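Writing Dad's Notice

My brother rang at six in the morning and said, you're the one with the blog, you do it. So I did it. Dad's death notice, my first paid-by-the-line publication, and I was the one paying.

I'd read plenty of them. Dad used to read them aloud at breakfast when we were kids in Birkwood, in the same voice he used for the cricket scores, and Mum would say "who?" and he'd say "you know, the Donnelly boy, the tall one" about a man of eighty. So I figured I knew how they went. Name, age, loved husband of, and off you go.

Well! First there's the cost. The paper's form lets you type away quite happily and then tells you at the bottom what you owe, and my first go came in at 218 dollars. That was with no photo. I'd put in the bowls club and the dog and the whole business of the shed at Kerkier, and I could hear him asking what I thought I was playing at. The free online memorial page gives you 2,000 characters, so the dog went there.

Then there's the grandchildren. Do you list them by age, or by family? Do partners go in brackets? What about my niece's bloke, who's been coming to Christmas for years but they've never married, and who Dad liked a good deal better than he liked me some weeks? (He went in. No brackets.) My aunt wanted "passed away peacefully" and my brother wanted "died", and I had both of them on the phone in one afternoon. I went with died. Dad said died. He said it about everyone, cheerfully, with his mouth full of toast.
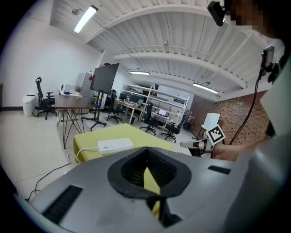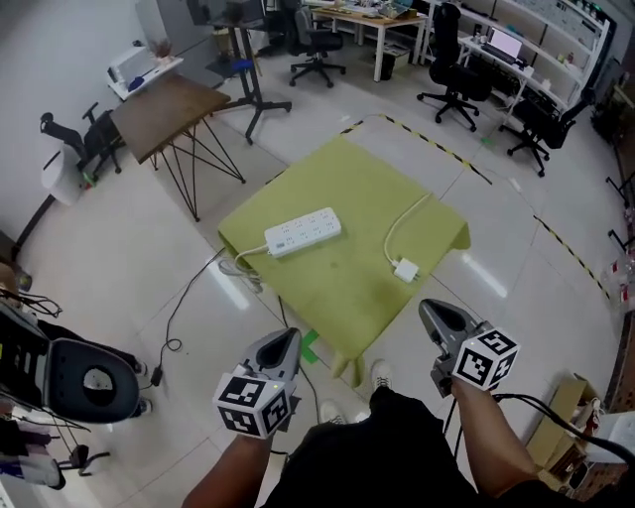

The spelling was what undid me in the end. I wrote the whole notice on my old laptop with the battery that lasts as long as a cup of tea, and I checked it over so many times that I stopped seeing it, and I still sent it off with Mum's maiden name as Vurlo, no W. I found it lying in bed at midnight. Up I got, dead battery of course, and hunted through the house for a power strip, a white one with a row of sockets like the one in the photos, which I finally dug out from behind the telly. Then I sat on the hall floor in my dressing gown emailing the paper to please, please put the W back in Vurlow. They did, too. A very kind person wrote back before breakfast and said it happens all the time.

It ran in April, on a page with a lot of other people's dads. Short, in the end. I left out his job because he never much cared for it, and I left in the bowls, and I finished on the shed because my brother cried when I read him that bit over the phone.

The cards started the same week. One was from Angus Halliday, who shared a desk with Dad at school and hadn't seen him in 24 years. He'd read the notice at his own breakfast table, out loud, to his wife, who said "who?"

I've written back to 20 of them so far and the rest are in the fruit bowl. If you're waiting on one from me, it's coming, I've just run out of stamps.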